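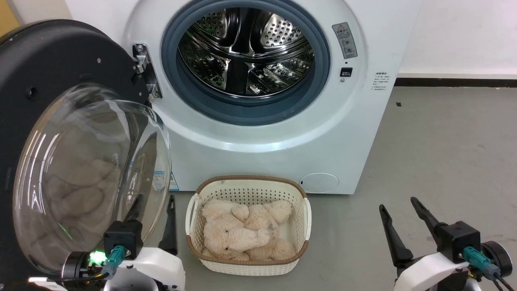 ## Washing a Stuffed Animal in a Front Loader

Check the care tag first. If it says surface wash only, or the toy has a battery box, clean it by hand.

1. Look over the seams and sew up any gaps.
2. Put the toy in a zippered mesh bag or a knotted pillowcase.
3. Run a finger around the rubber door gasket - coins and hairpins collect in the fold.
4. Load the bag with two bath towels to balance the drum.
5. Use the delicate cycle, cold water, and half the usual detergent. No softener.
6. Press out extra water with a dry towel. Don't wring.
7. Air dry on a rack and turn it every few hours. A large bear can take two days.

Brush the fur with a soft brush once it's dry - for flat spots, use a hair dryer on cool for 15 minutes.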